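Gear post! I've been promising this one for weeks and the big blue wheel is finally far enough along to talk about.

For anyone new: I'm building a tabletop marble clock called Pastadlow. It has a long grooved aluminum rail as its backbone and one very large gear that everything else has to keep up with. I love it more than is reasonable.

The gear has 72 teeth. I drew it with 60 first and it ran fine on paper, but the finer teeth are so much quieter and I'm never going back.

Blue was an easy pick. I had most of a spool left over from the Carnus lamp and this color next to bare aluminum makes me so happy every time I walk past the table.

Big blue gear, silver rail: 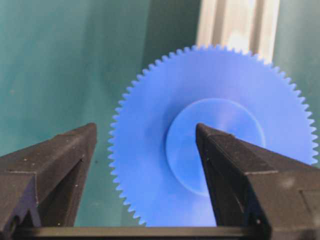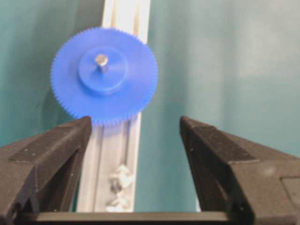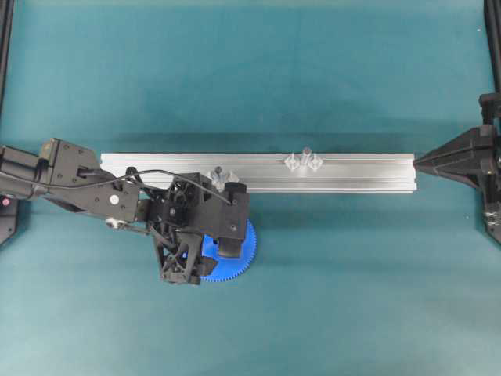 Okay, tooth talk. My first version had tips so sharp they chipped when I ran a thumbnail over them. I took the tiniest bit off each tip in the drawing, printed it again slower, and the new one feels lovely (yes, I sat there spinning it on a pencil for a whole podcast).

The hub got thicker too! On the old wheel it was barely a bump and the whole thing wobbled like a plate. If you print large flat gears, give the middle more height than you think it needs.

Someone asked about grease. I'm running it dry for now. My test is 1,000 turns by hand crank, then I check the teeth with a magnifier. I got through 300 last night before my wrist gave up.

The small gear that drives it comes next. I'm trying a Trumo bearing there, and if the fit is too tight I'll just sand the seat a little and try again.

Goal is marbles rolling by the end of June. I'll post the gear file once I've fixed a silly rounding error in the bore, so please don't print the old one!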